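Skin & Shave Board > Winter dryness
128 comments · 14 shares

We use cookies to keep you signed in. Accept | Settings

mirkbridge_mel
Every December my cheeks go tight and flaky, and I've finally admitted that half the tubes and sachets I own are making it worse. So I'm down to a plain cleanser and one thick cream, morning and night, and I'm so much happier (my wallet too!). Has anyone else cut way back for the cold months?
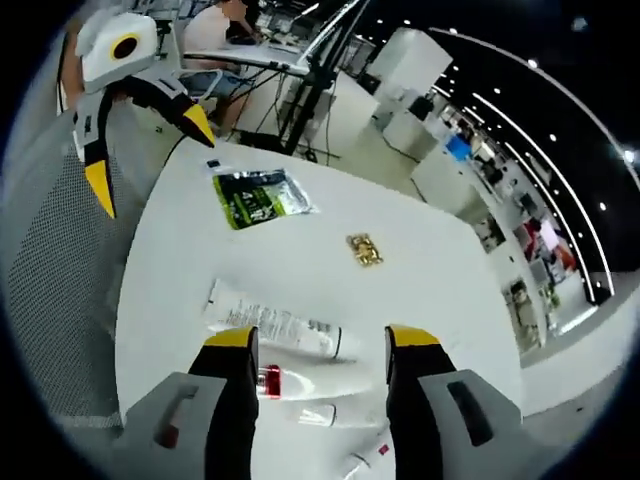
I should add that I do miss the fun of it – there's something cozy about a Sunday evening with a mask on and the radio going. But the redness is down and my makeup sits better, so I'm sticking with it until spring.

Szabolcs Fodor
Good for you, Mel, though I'd gently push back on dropping masks altogether. I work outdoors near Paser and my face takes a beating from the wind, and one sheet mask a week has been lovely for me.
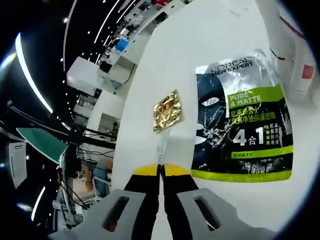

What I would skip is anything meant for oily skin while the heating is on. I used a mattifying one all last January and my forehead felt like paper, bless it. Save those for summer and you'll get along fine.

chukwu_fan
Sorry, friend, I can't agree. Once a week is plenty to upset skin like mine, and I've binned 500 worth of lessons to prove it, ha. A humidifier by the bed did more for me than any mask, and I'd tell my own sister the same.
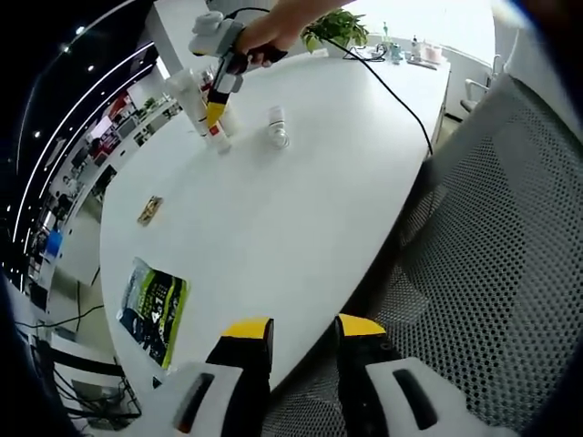 totura705
Do you put the cream on before or after your face is fully dry?
I leave mine a little damp after washing, pat once with a towel, and then put the cream straight on.

mirkbridge_mel
Same as me, then! I'm trying the humidifier from Monday and I'll let you all know.

Load more replies
Get our weekly newsletter – enter your email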